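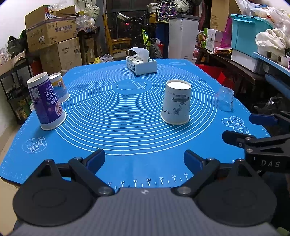
28 Dec 2023

Still in that soft part of the year when the leftovers are nearly gone and I have no reason to put on proper shoes. I spent the morning with my tea and the laptop, reading about household robots again, which I know I said I would stop doing after September, when I stayed up far too late over it and was cross the whole next day. But I do love it. I can't help it!

The question I keep circling is the cup one. Could a machine clear up after the kind of afternoon we had here on the 26th, with cups left all over the place, paper ones and plastic ones, some right side up and some turned over? A person does that without thinking. You pinch a paper cup just hard enough, and if it's one of those thin clear ones you go gentler still or it buckles in your hand. I tried to pay attention to my own fingers while I was tidying (I must have looked very odd) and I noticed that I never decide how hard to squeeze. My hand has already settled it before I get there. And the clear ones are hard even to see against a bright tablecloth. I knocked one onto the floor myself, so I shouldn't be too smug.

Vultova has a two-armed machine they say will be ready for homes "soon," and I read the whole long page about it, all 2,248 words, because the page tells you the count at the top. It can stack cups, it says, if they're the same kind. Mixed cups it gets right 44 times in a hundred. I went back and forth on whether that's wonderful or hopeless. If I dropped more than half the cups I'd be asked to sit down and have a rest. Then again, my first week at the bakery in Seixas I was hardly better with the trays, and they kept me three years.

The bakery is the other thing on my mind. My old shift partner writes that Indholm, the place that bought them out, has put in a machine from Terneck to lift loaves off the belt, and it does fine with the loaves and makes a mess of the soft buns, so there is still a person standing next to it for the buns. I felt glad about that and then a bit guilty for feeling glad, as those were long mornings and my wrists remember every one of them.

So my answer for this year is not yet, though nearer than I'd have guessed. I'd let one have the laundry before the glasses, I think. Must take the recycling down before dark, and there are 3 eggs left, so omelet.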